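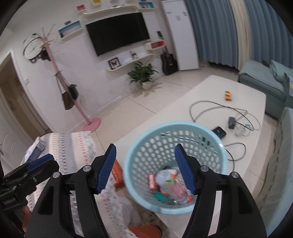
Sorting Small Items on a Shared Table

Final report, Home Organization Project
Pelville group
March 10, 2024

Background

Our group looked at how small household items pile up on a table that several people use, and whether a basket helps. The four of us share a common room with one long table. It is used for meals, homework and charging phones, and by the end of a week it usually has to be cleared before anyone can eat there. We started keeping track in January.

Materials

We used a round plastic basket, light blue, with holes in the sides and a smooth rim. It cost less than the fabric boxes we looked at first, and it can be rinsed in the sink. We also had a notebook, masking tape and a kitchen timer. The budget for the project was 50 dollars and we did not spend all of it.

Method

The work was done in two parts. In the first part we changed nothing and wrote down what was on the table each evening. In the second part the basket stayed on the table and anything small went into it. Small meant anything that could be picked up with one hand and was not food on a plate. Cables and adapters were left out of the basket at first, as people wanted them within reach of the outlet.

At the end of each session one person emptied the basket and put the items into groups: packages and cartons, electronics, toys and puzzles, and other. Each session was limited to 8 minutes. Anything not sorted by then went back into the basket for the next day.

Results

Packages and small boxes were the largest group every week. They are light, they do not stack well, and people put them down half used. A bottle-shaped package takes up most of the width of the basket if it goes in diagonally, and smaller things then slide under it. Standing the tall items up along the side left more room in the middle.

Cables were the main problem. They do not stay where they are put, and one loose loop can use as much of the table as a dinner plate. In the second week we tried putting them in the basket with everything else. This was worse. The plugs caught in the holes and the cables had to be pulled out through the other items. We went back to leaving them on the table, and later tied each one with a strip of tape.

The puzzle cube never stayed in the basket. Someone always took it out again. We stopped counting it as an item out of place.

Discussion

The basket cut down the time needed to clear the table for a meal, but it did not reduce the number of things we owned or brought in. When it was not emptied it filled up and items were put next to it. Rhonda Lévesque, our project advisor, suggested a second, smaller container only for adapters and cables. We agree with this and would test it first if we repeated the project.

We would also write down who put each item on the table. Our notes do not show this, so we could not tell if one person's habits affected the results.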